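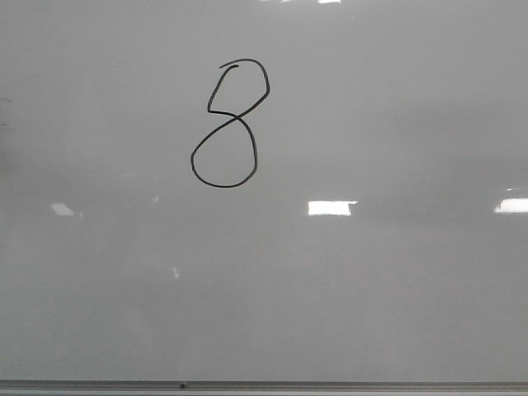

Oyelaran thought we should have asked about phone calls as well as face-to-face meetings, and that a trainee who is fine across a table can still be hopeless on the line. We had no time to add it, but the point is fair and we come back to it under Limits.

Projects > Business Skills > Year 2 > Reception and greeting of visitors

Shared 20 times | 3 comments

How first-time visitors are greeted in small offices

Aim

Our group wanted to find out whether a short training session changes the way office staff greet visitors. Most guides on workplace manners deal with formal dinners and foreign guests. We looked at the first minute or so at the front desk, where most visitors form an opinion.

Method

We sent a questionnaire to office staff in Flistham and got 109 back. It asked whether staff stand up when a visitor comes in, whether they give their own name, and what they do if they are already on the phone. We then ran an 80-minute session at Anell, a letting agency, and another at Tellulmont, which hires out meeting rooms. Both sessions used the same handout and the same role plays. Staff took turns as host and visitor, and the rest of us filled in a checklist.

The checklist had to be changed after Anell. The first version had one box for "polite", and we all marked it differently. The second version asked only for things we could see or hear – eye contact, name given, seat offered, waiting time explained.

Results

Most people who answered said they greet visitors straight away. Fewer said they give their own name, and several wrote that it had never occurred to them. Handshakes split people more than anything else. Some staff always offer one, others wait for the visitor, and a few would like to stop altogether.

In the role plays, giving a name improved most between the first and last turn. Explaining a wait improved least. Staff tended to say "someone will be with you" and leave it there, even with the handout in front of them. At Tellulmont the visitors often arrive in groups, and the staff there asked who should be greeted first. Our handout said the most senior person, but they pointed out that you can't always tell.

Limits

People knew they were being watched, and we did not go back later to see what had lasted. Phone manner was left out completely. The questionnaire also relied on staff describing their own habits.

Next steps

We would add a phone section, drop the question on dress and visit again in January.

Comments (3)

deskside: The bit about explaining a wait is spot on. I'd rather be told ten minutes than "shortly".

Marrow_k: Could you put the second checklist up? We still use one with "polite" on it.

tp581: Seat offered should come before name given, in my view.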